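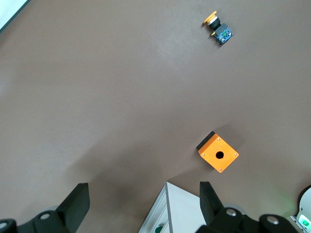
**Fludham local history store – November check, parish and family papers**

- [x] Humidity log up to date. Both loggers agree.
- [x] Boxes 1 to 118 on shelf in number order.
- [ ] Uddin family letters: rusted paper clips still in place. Replace with brass.
- [x] Glass negatives upright, long edge down.
- [ ] Inn license ledgers: spine of vol. 2 detached – tie with cotton tape, do not glue.
- [x] Pavberg theater programs in acid-free sleeves.
- [ ] Light at reading desk above 1,000 lux with blind open. Keep blind down when albums are out.
- [ ] Wartime photo index not backed up. Repeat check in December.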